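From: Minttu Jääskeläinen
To: bridal-hair list
Subject: Re: [bridal-hair] Veil over a low bun, plus the September trial days

Sorry for the slow answer, three trials back to back this morning and I am typing this between the last one and lunch. Will go through Iqra's points in order, more or less.

Iqra Tanoli wrote:

> Hi all, hoping someone can help before my trial on the 14-person
> wedding (small one, very fussy mother). Bride has fine hair, just
> past the shoulder, very slippery. She wants a low bun, smooth, and
> her grandmother's cathedral veil which weighs a ton. Metal comb,
> not plastic, teeth quite far apart. At the first trial it slid out
> twice just walking to the window and back.
>
> Questions. Above the bun or below? Does anyone sew the comb in?
> And what are you all charging for a second trial now, I have been
> doing it for nothing and I think I'm being daft.
>
> Also is the Ilalus padding any good or should I stick with a
> stocking full of hair like my old boss did.
>
> Iqra

OK so.

Above the bun, for a veil that heavy. Below looks lovely in photos but all the weight hangs off the nape and there's nothing there to hold it, especially on fine hair. If the bride really wants it low you can cheat – put the comb above and drape the first fold down over the bun so it reads low from behind. I've done that plenty.

What I do for the anchor. Take a section at the crown, size of a playing card or a bit less, before you smooth anything over. Backcomb the root, spray, let it dry fully. Then a tiny flat braid across it, side to side, and pin the braid down with crossed grips at both ends. Smooth the top layer back over. Comb goes in through the top layer and under the braid, teeth pointing up first and then flip it over and push down toward the nape. The flip is what locks it. Do it slowly becuase wide metal teeth will lift the top layer and then you've got a hump.

Sewing in: yes, I do it, maybe one bride in a season. Wind clear elastic or thin ribbon along the spine of the comb between the teeth, then you have loops to pin through. Don't sew through the grandmother's lace obviously. Ask first even for the ribbon, some families are very particular about old combs.

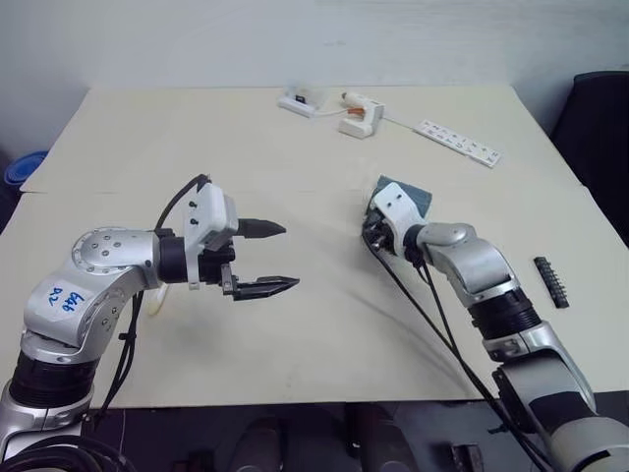
2. PADDING

Ilalus is fine. It's lighter than the stocking and it takes a pin. The dark one sheds a bit, the blonde doesn't. For a smooth low bun I'd go for the small donut cut open and rolled, not the full one, on fine hair the full one shows through at the sides as soon as she turns her head. Florencio swears by making his own out of crepe hair and he's probably right but I don't have the patience.

Prep matters more than the pad. Wash the day before, no conditoner on the roots, mousse from root to mid length, rough dry upside down. Then a light texture powder only where the pins go. If she turns up with freshly washed silky hair and a serum in it (they all do, they want to be helpful) then dry shampoo, brush out, dry shampoo again. Send her the instructions in writing two weeks ahead and again the day before.

3. MONEY

You are not daft but please charge for it. A second trial is two hours of your time plus product. I include one trial in the package and anything after that is billed at the normal hourly rate, says so on the booking form. No one has ever argued. The only exception is if I got it wrong the first time, then I eat it.

For the record on packages, mine starts at 800 for bride plus two, local, and the full day with a changeover look goes up to 1,464 with travel. Odd number I know, it's what the spreadsheet gave me one year and I never rounded it. Tomos was quoting 2,000 for a full day last summer and getting it, but he does makeup as well so not really comparable.

4. TRIAL DAYS

Separate thing. Steinar Ravn has the room again for September, same setup as last time, bring your own heads. Places for 10 and I know of four gone. Morning is veils and heavy headpieces, afternoon is short hair with vintage pieces, which we've been asking for since forever. Start at 9.30, doors open at 9. There's tea but no lunch, the Owen across the road does sandwiches.

Bring:
– training head with clamp, hair past the shoulder
– your normal pins and grips, plus long ones
– one veil with a comb, any weight
– a headpiece you hate working with
– tail comb, clips, hairspray 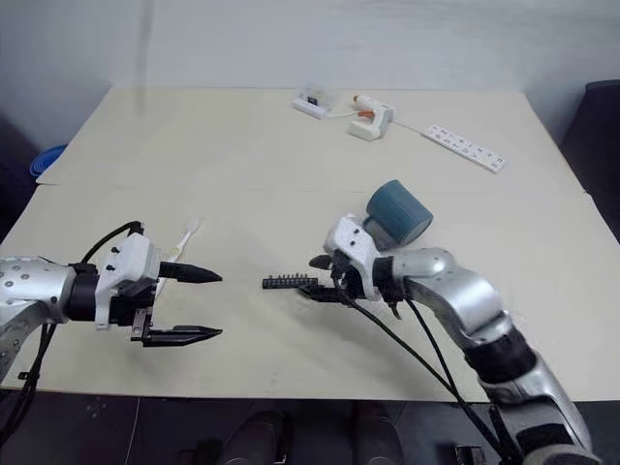
Table by the back wall

Iqra, if you can get to this one bring the same type of comb if not the real one and we'll have a go on a fine haired head. I've got a Lanunent head that is horribly slippery, perfect for it.

Oh and someone asked off list about removing the veil after the ceremony. Show the maid of honor at the trial, and have her do it once herself with you watching. Hold the bun with one hand flat, slide the comb up and out, don't pull back. Then one decorative pin goes in where the comb was so there isn't a gap. I leave three spare grips and a mini hairspray with her in a little bag. If the bride has a second piece for the evening then stay for it or charge for it, don't leave it to a cousin.

Wisden orders – I'm putting one in at the end of the week for the matte grips, the ones in the tin. Reply to me and not the whole list if you want to be added, last time it took me an evening to dig the orders out of the thread. Brown, blonde and black, they've dropped the bronze.

Right, next one's here early. Will read the rest of the thread tonight.

Minttu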